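September, late afternoon
Entered by Renji Shibata

Work surface and bag storage, continued

Keisha wants to order a new top for the enclosed bench and I am not convinced. Her case is that the present board looks terrible. It does. It has looked terrible since I got here, and as far as I can tell that has never cost us a thing. The Midtbø quote came to almost 300 before shipping, for a board that will look the same as ours by spring.

I asked Trilok what problem the new top is supposed to fix. He said glare. Then he said flatness. I put the long straightedge across it in 3 directions and could not get a feeler gauge under it anywhere that mattered. Glare I will believe when somebody shows me glare. The old finish is dull as cardboard. 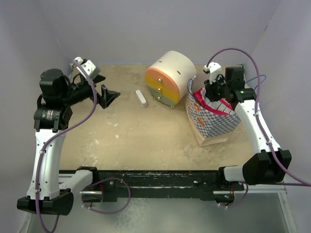
My own complaint is with the bags. We keep switching containers for the small goods and each switch gets sold as the last one. First the Uline bins, then the clear pouches from Stumance, now bags with patterns on them. Latrice likes the patterned kind and says they are easier to tell apart on a shelf. Maybe. The one on the right side of the board today has its opening up and its contents in it, and once something is over the opening you can hardly tell what is inside. A plain bag would have the same trouble, so I don't see what the pattern buys us. The scuffs on the left half of the board don't bother me either. They are pale, they are scattered, and I would sooner wipe them with a damp rag than pay for a new surface.

Tried the rag on a scrap offcut first. Plain water did nothing. Water with a drop of dish soap took off a little, or I talked myself into thinking it did. Deok-su looked at the same offcut and saw no change. Leave it.

To do:
- ask Gurkidholm if they still sell the board by the half sheet
- 2 plain bags, same size as the patterned ones, for a fair side by side
- small dark mark high on the right wall, near the back corner: pencil or chip? Check before anyone paints

Keisha can have her new top if the soap fails on the real board too. I want that written down with her initials next to it.

Contact: bench notes, ask for Renji or Latrice | Back to top

Recent entries
Shelf labels, second attempt
Why the clear pouches went back
Straightedge: who borrowed it
Dish soap vs. the blue stuff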